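November 30, 2020

Since June I live in a flat without a laundry room, and I have learned more about washing clothes than in all my years before. In the old place in Hatberg we had machines in the basement and a list on the door. You wrote your name, you went down with your bag, you came back up. Now the dirty clothes stay with me in the bathroom until I do something with them.

For the first weeks I kept everything in a tall cloth bag with a string. It was a gift and it looked nice, but I could never see what was inside. I found one gray sock at the bottom that I had been missing for 33 days (I know the number, because I had written a small note about it on the calendar). The bag also had a bad smell, even after I washed it twice.

So I went to Kubo, the household shop near the Lusside bridge, and bought a plastic basket in mint green. It was on the lowest shelf and I paid 95 for it, with a discount on my card. The holes in the sides are the reason I chose it. The air can go through, and I can see the colors without digging. It has its place in the corner of the bathroom, on the dark tiles.

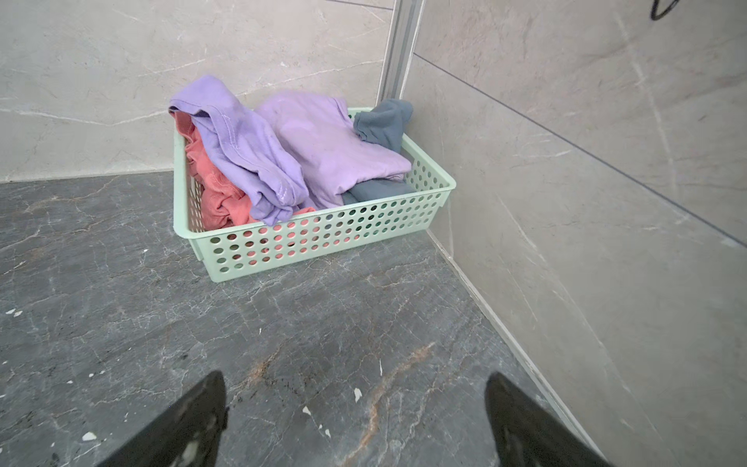

I also changed the way I sort. My mother taught me white, colored and dark, but I own almost nothing white anymore. My T-shirts are lavender, pink, lilac and this kind of blue that is nearly gray. I tried to wash all of them together at a low temperature, and so far no shirt has taken the color of another one. Only a new coral or red piece goes alone the first two times, in the sink, with a little vinegar.

Stains I try to treat on the same evening. I wet the place with cold water and rub it with a piece of Etora soap, the yellow one, and leave it until the morning. For grease I use dish soap. It does not always help, and I have two shirts that are now only for painting and for cleaning the oven.

The tiles are another story. When I rented the flat I liked them very much, they have white lines and a bit of orange like rust. But on a dark floor you see every drop and every crumb of dust. I wipe the corner when I take the clothes out, or at least I plan to.

What I still need is a better place for drying. The rack takes half of the living room, and in winter a pair of jeans needs two days. If you know a rack that hangs over a bathtub and does not scratch it, please write me in the comments.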